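Natby Workshop Notebook
Section 7: Adhesives and Finishes
October, entry begun 9:40 a.m.

Subject: Hide glue, second batch, and the Pretton chair repairs

The second batch of hide glue was prepared this morning from the granules received from Sanby. The granules were soaked overnight in cold water in the covered jar and had swollen fully by opening time. No hard centers were found when a few were pressed between the fingers. The first batch, made from the older stock at the back of the cupboard, has been discarded. It had a sour smell and would not hold a rubbed joint.

The glue pot was brought up slowly in its water bath. Colleagues are reminded that the thermostat on the small heater reads low, and that the separate thermometer is the one to be trusted. The glue ran from the brush in a thin, unbroken line and was judged ready at 11 a.m. A spoonful of water was added at noon, after a skin had formed on the surface.

Two test joints were made in offcuts of beech. One was warmed before gluing and the other was left at room temperature. Both have been labeled in pencil and placed on the shelf by the window. They are not to be pulled apart before tomorrow afternoon. 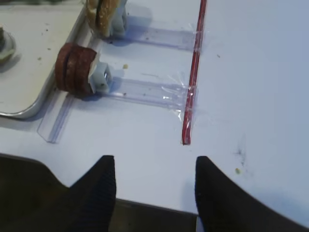 L. Oh

Work on the Pretton chairs continued after lunch. The set was sent to us with loose back legs and a quantity of white glue from an earlier repair. This glue has to come out completely before any hide glue goes in. Warm vinegar was applied with a narrow brush and left for 29 minutes, then the softened material was lifted with a blunt scraper. The method is slow but leaves the tenon at its original size. Sandpaper is not to be used on these joints.

On the chair marked C, one tenon was found to be split along the grain from the shoulder to the tip. Thin glue was worked into the split with a strip of paper and the tenon was bound with waxed cord. It will stay bound overnight. The matching mortise is sound, although there is old dirt in the corners that should be picked out before assembly.

The chair marked D was dry fitted and stands level. It may be glued as soon as the test joints have been checked. The seat rails should be warmed first, with the heat gun on its lowest setting and kept moving. The finish near the front rail has already blistered once in the past and will not stand much more heat.

A note on supplies. The waxed cord is nearly used up, and the brown paper is down to the last roll. Sanby has confirmed that the next delivery will include granules of the same grade. Please do not open the new bag until the present one is finished, and write the month of opening on the label.

The remaining glue was strained through cloth and put in the refrigerator in a closed jar. It may be reheated once. Anything left over after that should be thrown out and the pot washed with hot water only.

Outstanding: check test joints, unbind tenon on chair C, clean mortises, find the missing pad for the long clamp.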